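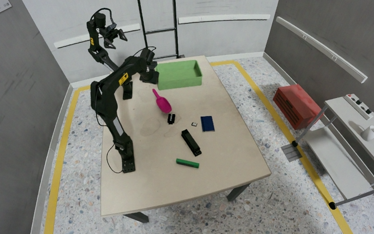
The clearing table and the people who used to clear it

Last August the returns depot at Bosthorpe stopped paying people to sort desk items and started paying people to watch two arms do it. The company, Heinonen, calls the new job "cell supervision." The people who have it call it standing there.

I worked returns for 4 years before I took up writing about it, so I come to this with a grudge, and you can weigh what I say accordingly. But I have read the plan the managers handed out, and I have spent time with the crew it was written for, and the two don't match.

The plan says the arms will take over the dull part. A bin at the back, a stapler, a booklet, a scoop, the small stuff offices send back when a lease runs out. Pick it up, put it in the bin, next. Before a single arm was bolted to a tabletop, Irkatov, the firm that sells the system, had the whole cell built as a simulation, down to the stains on the table and the yellow tape on the floor. I found that oddly touching. Somebody took the trouble to model a mug on a cart. As far as I can learn, no one modeled Soledad Ortuño, who had the evening shift at that table and could tell from the weight of a stapler whether it was worth reselling.

That judgment was the job. The lifting was how you got to it. When Soledad picked a thing up she was also checking it, and when the checking was taken away from her hands it didn't go to the arms. It went to a screen, where she now gets 3 seconds an item to press keep or scrap. She says she guesses more than she used to. Her guesses are logged, and what she used to know by touch never was.

Man-sik Sung, who manages the floor, gave me a fair hearing when I put this to him. He said sore wrists are down and that I should write that too. So I have. He also said no one was laid off, and that is correct as of this writing. Three people left on their own and were not replaced. I have noticed that companies are very fond of that sentence about layoffs and much less fond of the one that comes after it.

The target is 3,000 items a week. The old crew was never given a target in writing, so I can't tell you whether that is a lot, and I suspect Heinonen can't either. What I can tell you is that the crew now gets blamed for a number they have very little hand in. If a gripper drops a booklet, a person walks around to the taped line, waits for the light, steps over, fixes it and steps back. Tuva Boström did that so often one Friday that she stopped sitting down between calls.

I'm not asking for the arms to be unbolted. Sorting until ten at night was no gift to anyone's back. But the raise that went with "supervision" came to 200 dollars a year — before tax — and the people doing it were never asked where the table should stand, or how long they needed to look at a thing before deciding. Aatos Ikonen asked for a longer look in his first week on the cell. He was told the timing was set by the vendor. The vendor told me the timing is set by the customer.

One of them has the number in a settings menu. I would start there, with Soledad in the room.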